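Testers wanted for the Cullau food diary study
Posted February 1, 2015

We have read a lot of diet apps that promise to change your life in two weeks. We doubt most of them, and you probably should too. Pilkington is a small research office in Bamlow that checks whether food diaries match what people really eat. Our last round, run in December, had 297 people in it. Their diaries left out so many snacks that we stopped trusting the totals.

Now we want to test Cullau, a paper diary with no points, badges or cheerful reminders. Its makers in Brerkcombe say it gets better answers than a phone does. Maybe. They sent us 1,691 completed pages to prove it, and we were not convinced, as they picked the pages.

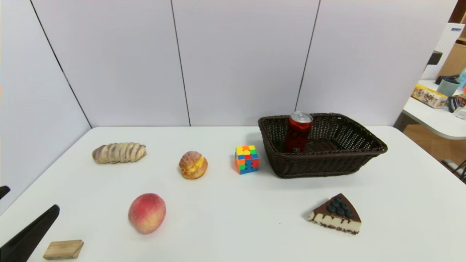

Bread roll, cream puff, Rubik's cube and wicker basket on the table.

You will keep the diary for 6 weeks and come to our Bamlow office for 2 interviews. Write down everything, including what you ate standing up. Please don't eat better than usual on our account. We can tell, or at least we think we can, and it makes the data useless.

You don't need to be on a diet. If you sell supplements, coach people on weight loss or work for a food company, please don't apply.
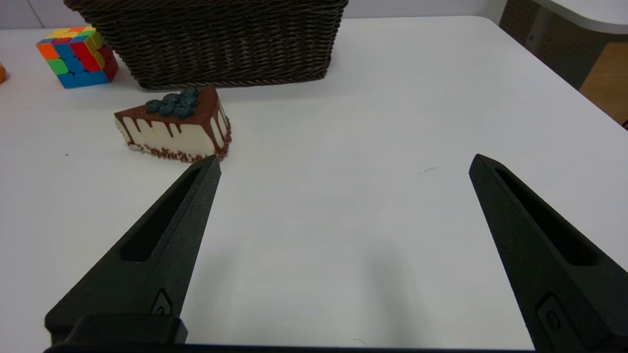

WHAT YOU GET

Bus fare to both interviews and a copy of the results, good or bad. There is no cash payment. We don't offer meal plans or medical advice, and we can't say that keeping a diary will help you lose weight. The evidence we've seen for that is thinner than the ads suggest.

To apply, write to Pilkington, Bamlow, with your age, your usual work hours and a line on whether you have kept a food diary before. If you gave up on it, say when.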